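O nosso projeto para o clube de robótica: servir sushi num comboio

Há algum tempo que prometo escrever sobre o projeto do clube de robótica, e hoje, 20 de maio de 2023, tenho finalmente uma tarde livre. Peço desculpa pelos erros de português. Escrevo devagar e com o dicionário aberto ao lado.

O clube chama-se Vivby e reúne-se na cave da biblioteca. Este semestre cada grupo escolheu uma tarefa de mesa para o seu robô. O nosso grupo, que se chama Avram, escolheu o sushi de brincar: o robô deve tirar uma peça da taça e colocá-la num prato do comboio. Parece uma tarefa de criança, e foi por isso que a escolhemos. Depois percebemos que uma criança de quatro anos é muito mais hábil do que o nosso programa.

A primeira dificuldade é a taça. Tem a parede curva, e quando a peça fica encostada à parede, o dedo precisa de chegar por baixo com um ângulo bastante inclinado.
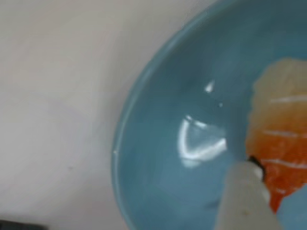 O dedo do robô junto ao salmão, dentro da taça azul.

A cerâmica vidrada também nos deu trabalho. Ela reflete a luz, e o programa de visão confundia o reflexo com uma peça branca. Durante duas sessões o robô tentou apanhar um brilho com muita paciência. Mudámos o limiar para 49 e este problema ficou quase resolvido, mas se alguém mexe no candeeiro, temos de calibrar outra vez.

O comboio é a parte de que eu gosto mais. A via é um círculo e a locomotiva puxa três vagões, cada um com o seu prato redondo. Por enquanto trabalhamos com o comboio parado. A nossa regra é simples: o robô só pode pensar em pratos que se movem quando acertar bem nos pratos que não se movem.
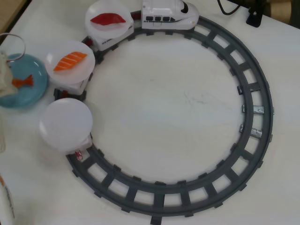

No caderno do grupo anotamos todas as tentativas, as boas e as más. Neste momento temos 527 tentativas escritas, e confesso que a minha letra piora muito depois de cada lanche. O atum é a peça mais fácil para nós. O salmão escorrega mais do que esperávamos, e o peixinho cor de laranja é o pior de todos, por causa da cauda. Se a garra o segura pela cauda, ele roda, e quando chega ao prato já está virado para outro lado.

Um colega propôs fazer o movimento mais lento nos últimos centímetros. Eu era contra, porque pensava que ia demorar demasiado, mas experimentámos e tenho de reconhecer que ele tinha razão.

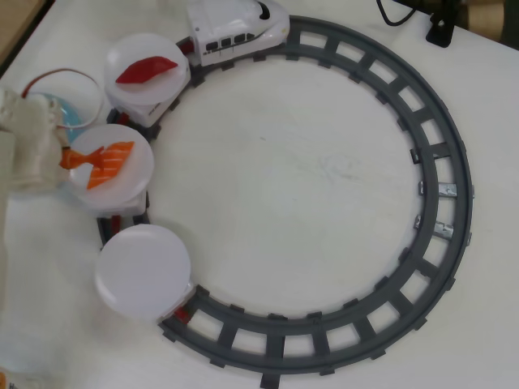 Também aprendi uma coisa sobre a posição dos pratos. Eles ficam muito próximos uns dos outros na curva, e um erro pequeno da garra pode empurrar o prato vizinho. Por isso agora o programa escolhe primeiro o prato e só depois calcula o caminho do braço. Antes fazíamos ao contrário, e eu passei uma noite inteira à procura de um erro que não estava no código.

No fim de maio temos o encontro com o clube Brerari, que prepara uma tarefa com chávenas. Vamos mostrar o comboio parado e, se houver coragem, uma volta lenta. Ainda me falta escrever a folha de apresentação e comprar pilhas.

Artigos recentes
Como organizo os cabos na mesa do clube
A visita do grupo a Danenthorpe
O meu primeiro programa de visão, com todos os erros
Palavras portuguesas que aprendi com uma chave de fendas

Última atualização: 20 de maio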